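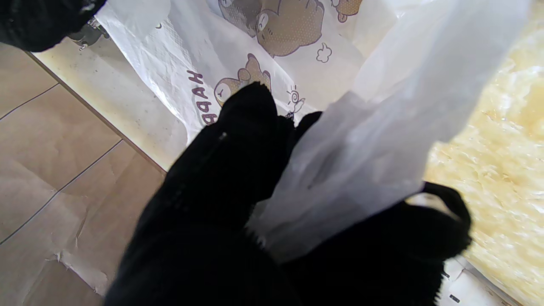 Evmont > Work with us > Current vacancies > Gift packer (ref. 3043)

We use cookies to remember your preferences and to count visits to this page. By carrying on you agree to our cookie policy. Accept | Manage settings

Gift packer, Flinitz packing room
Reference: 3043
Contract: fixed term, with a possible extension after January
Hours: part time, mornings or afternoons
Reports to: Timothée Leclerc, packing room lead

Evmont packs gifts for small shops that don't have the space or the staff to do it themselves. The shops send us the goods, we box them, wrap them or bag them to the shop's instructions, and the finished parcels go back out to the shop or straight to its customers. We are looking for gift packers to join the room in Flinitz for the winter season.

Most of the work this season is for two clients. Garba sells candles and small ceramics in lidded gift boxes. Elodance sells dancewear and accessories for children, and nearly everything it sends out goes in a bag. You would be trained on both and moved between them depending on what has come in.

What the work involves

On the Garba table you will take a box, remove the lid and set it to one side, line the box with tissue paper, put the item in and close the tissue over it. The tissue should be crumpled enough to hold the item still. The lid then goes back on square, with no paper caught under the rim. If the client has asked for ribbon, that is done at the next table by someone else, so please don't tie anything yourself.

Dark boxes show every mark. Check all the sides and the corners before the box goes on the finished shelf. A box with a dented corner goes in the reject crate, even if the dent is on the underside.

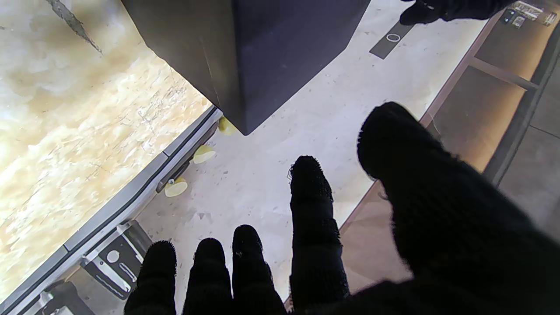 Black knit gloves and a dark box beside a marble-patterned top.

On the Elodance table the work is quicker but fiddlier. Thin plastic bags cling to each other and have to be separated, opened and smoothed before anything goes in. Printed bags are used for the younger range and plain ones for everything else. The printed side faces up when the bag is laid down, and the packing slip goes underneath the item. Handles must not be twisted. If a bag splits, start again with a new one and put the split one in the film recycling. Please don't tape it.

You will also be asked to:

- check each order against its slip before closing it
- fold and stack flat boxes at the start of a shift
- refill tissue and bags on your own table
- wipe down the table top when you change from one client to the other
- write down any shortage on the sheet by the door

A finished order at the Garba table is one box. At the Elodance table it can be several bags. New packers are not given a target for the first fortnight. After that we look at the room's output as a whole – on a busy day last season it was 352 boxes, and the longest single run for one shop was 1000. Individual totals are not put up on the wall.

Who we are looking for

You don't need to have done this before. Some of our packers came from shops or kitchens and a few came straight from school. We do need people who are careful with their hands and who will do the last box of the shift the same way as the first. You should be able to read a packing slip in English and ask when something on it doesn't make sense.

The work is done standing, though there are stools for anyone who wants one. Boxes of stock are brought to the tables on a trolley. There is some lifting at the start of each shift and very little after that. If you have a condition that affects standing, lifting or grip, tell us on the form and we will talk through which table would suit you.

Questions we are often asked
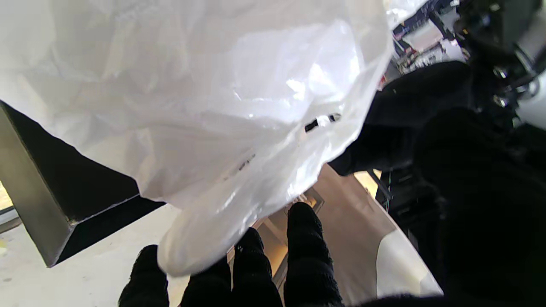 Do I need to bring my own gloves?
We supply knit gloves in several sizes, and you can change them whenever they get worn or start to shed.

Can I choose which table I work at?
You can give a preference, and Timothée will try to keep to it. In the weeks when Garba orders are heavy, most of the room will be on boxes.

Is there parking?
There is a small yard behind the building which fills up early. The number 43 bus stops at the end of the road, and there is a rail for bicycles inside the gate.

Can I listen to music?
The room has a radio. We ask people not to wear headphones while the trolleys are moving.

Hours and pay

Morning shifts start at 8 and finish at 12.30. Afternoon shifts start at 1 and finish at 5.30. Each has one paid break of twenty minutes. You can apply for one or the other, but please say if you would be willing to swap at short notice. We don't run night shifts.

Pay is hourly and is confirmed in writing with the offer. Training is paid at the same rate as ordinary work. Tea and coffee are free and there is a fridge and a microwave for lunches.

The trial session

Everyone we shortlist comes in for a paid trial of two hours. You will be shown how to pack a Garba box and then be left to pack a few on your own, with somebody close by if you get stuck. After the break you will do the same with bags. We look at how the finished pieces turn out and whether you noticed when something had gone wrong. Speed is not marked.
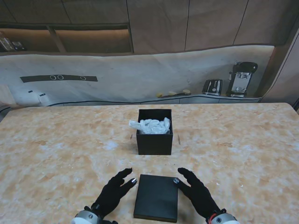
Black box with white tissue paper inside, the lid laid flat in front of it.

Please wear flat, closed shoes and tie back long hair. Bracelets and large rings catch on tissue and film, so leave those at home.

How to apply

Fill in the short form at the foot of the vacancies page and quote reference 3043. A CV is welcome but you don't have to send one. Tell us which shift you want, when you could start, and any dates in January when you already know you will be away.

Forms are read by Timothée Leclerc as they arrive, and trial sessions are booked in the same order. We reply to every applicant. The vacancy will be taken off this page once the places are filled.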